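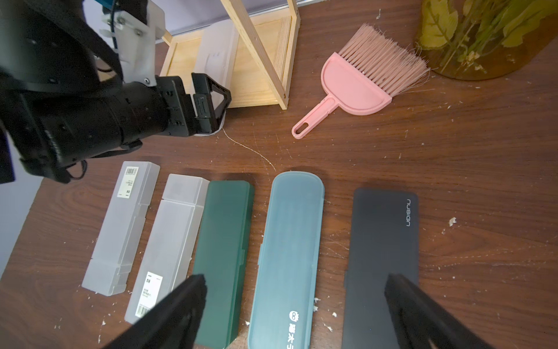
Sweeping up after yourself: small brushes, bench dust and what to do with offcuts

Most workshop advice assumes you have a workshop. Mine is one end of a kitchen table in Clarbridge, and the other end is where people expect to eat. Over the years this has made me rather good at clearing up and only moderately good at woodwork.

Brushes

Buy a soft hand brush and keep it for the bench. A stiff one flicks fine dust into the air, where it waits until you have put the butter out. Soft bristles drag it along the surface and into the pan, which was the idea.

Hang it up. A brush left standing on its bristles takes a set, like hair slept on, and after a month it will only sweep round corners. Mine had gone that way before I learned the cure: hold the head in the steam from a kettle for a minute (plastic bristles only, and not so close that they melt), comb them straight with an old fork, and hang it overnight. It comes back to nearly straight. Nearly is enough for a brush.

Wash it in warm water with a drop of washing-up liquid whenever it starts leaving more than it collects. Shake it outside, downwind of anyone whose opinion matters to you.

Dust

Sweep towards yourself, in short strokes, from the far edge. If the dust is very fine, lay a damp cloth along the near edge of the table first and sweep up to it. Fold the cloth inwards and carry it to the bin. Don't shake it over the sink. Sawdust and a plughole get on famously, and the plumber charges by the hour.

Between coats of varnish, brush first and then wipe with a barely damp microfibre cloth. I have read about people who vacuum, then wipe, then leave the room for 2 hours for the air to settle. I make a cup of tea and shut the cat out. The finish has a few specks in it. So has everything else in the house.

Offcuts

Keep thin strips. They are the right thing for stirring paint, shimming a wobbly table, spreading glue and labelling seedlings. Stand or stack them together by length and be strict about a minimum. My limit is 100 mm, and anything under it goes in the kindling bag. I had no limit at all until the year I moved a cupboard and found 459 bits of pine behind it, all of which I had evidently thought would come in useful. I used one to prop the cupboard.

If strips have bowed, stack them flat with the bows facing alternate ways and put something heavy on top for a fortnight. It works on thin stuff. Anything thicker than a finger will do as it likes.

Boxes and jars

Lidded plastic boxes beat tins for screws, for the dull reason that you can tell what's in them without opening six. Takeaway tubs are fine for light things. The ones from Misomico, our noodle place, used to have lids that fitted, and have lately been changed for lids that nearly do, so keep the old ones for anything that rolls.

Glass jars want a wide mouth. If you can't get your hand in, you will end up tipping the whole lot out for one washer. To get a label off, fill the jar with hot water, leave it ten minutes and peel from a corner. For the glue left behind, rub with cooking oil, then soap. I have never beaten the label on the Kneževič pickled peppers, which I believe to be structural.

Last thing

Do the floor after the table. I mention it only because I did it the other way round for years.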